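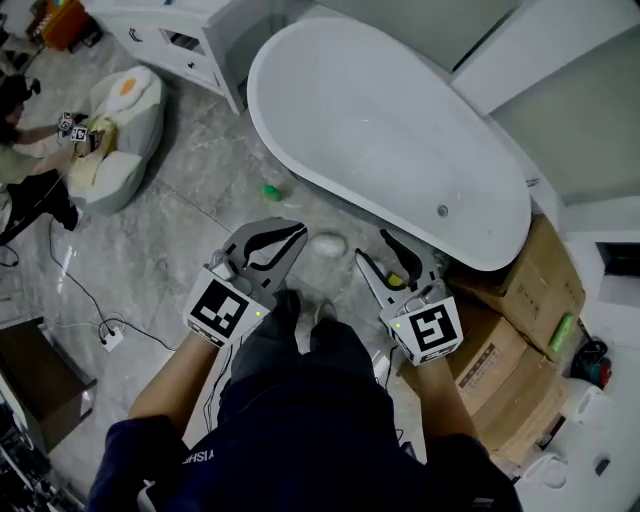 Hiba Mansour grew up on the lower side of Mahasneh, in a house her grandfather built against the old town wall. She left at 19 and came back 12 years later to run walking tours. When we spoke in June she had just finished a morning group and was eating lunch on the steps of the grain market.

"People come for the wall, and that's fair enough," she said. "It's 2,791 metres if you walk the whole circuit, and most of it is in good shape. But they do the section by the main gate, take their photos and get back on the bus."

Her own route starts at the opposite end of town, near the dye works at Kindow, where the river splits and the streets are too narrow for cars. She allows three hours. The first stop is a bakery, the second is a cistern, and after that it depends on who is in the group and how hot it is.

The climb to the upper lookout is 278 steps. Mansour no longer includes it in summer. "I had a man sit down at the halfway landing and refuse to go either direction," she said. "Now we do it at seven in the morning or we skip it."

Mahasneh has 300 guest beds, most of them in family houses. Her colleague Hussam Ghanem, who handles the bookings, would like visitors to stay at least two nights. The coaches stop for 90 minutes at midday and the cafés by the gate are full for that time, then quiet. The neighbourhoods further down see very little of it.

"If you stay overnight you have to eat dinner somewhere," Ghanem said. "You buy fruit. You get lost and ask someone the way. It spreads out."

He recommends arriving by the Skolesik ferry instead of the highway. It takes longer, but it docks below the harbour tower and the walk into the centre is flat. The last boat leaves at 5:40 p.m. and there is no shelter on the dock.

Asked what visitors miss, Mansour named the Mament gardens, a set of terraces outside the north wall. The fig trees there are said to be 400 years old. She doesn't vouch for the figure. "My grandfather said it, and his neighbour said it was more like half that. They argued over it for years."

The gardens are open until dusk and there is no charge. The gate sticks, so lift it a little as you push.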